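Talisen parallel gripper with Clolska cable guide: review after a fault
Reviewed by Edgardo Maglaya, 7/7/24

Fitted to our two-arm kitting cell in April. The job is light: pick small wired parts and round circuit boards from plastic bins and set them out in a steel tray lined with paper. Grip force is adequate and the fingers hold a board by its edge without marking it.

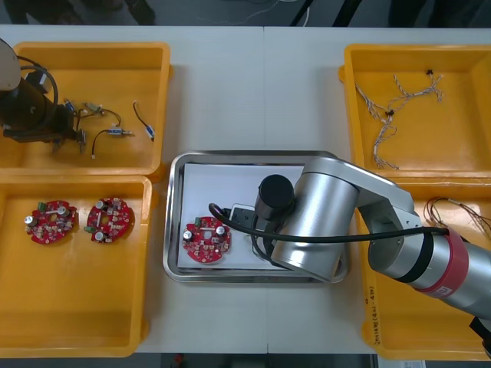
The fault appeared after 1000 cycles. The cable guide is a push-fit clip, and it let go during a wrist rotation. The slack cable dropped, caught a wire harness and pulled it out of the tray. The arm did not stop. Its collision threshold was at the supplied default, and the drag from a harness is well below that. Ariel Sebastian used the stop button. One board was scrapped.

Small parts are picked reliably, solenoids included. Trailing leads are less certain, and a lead trapped under a finger still reads as a good grip.
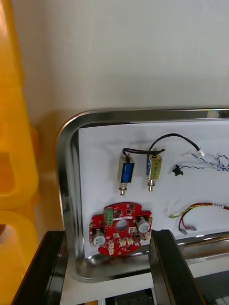

Faults found

Clip retention: poor. We logged 7 releases, all on the same side. Marites Dizon replaced the clip with a screwed saddle and has had no release from it.

Default threshold: too high for this work. Lowered in 2 steps, with some nuisance stops after the second.

Finger clearance: tight when working near a panel edge.
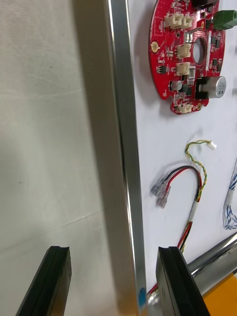
Approach speed near any edge is now limited to 10 per cent. Prestlow, the supplier, accepted the clip report but has not changed the part. The manual gives no inspection interval for it. We check at each shift change.

Gripper: recommended. Cable guide: replace before use.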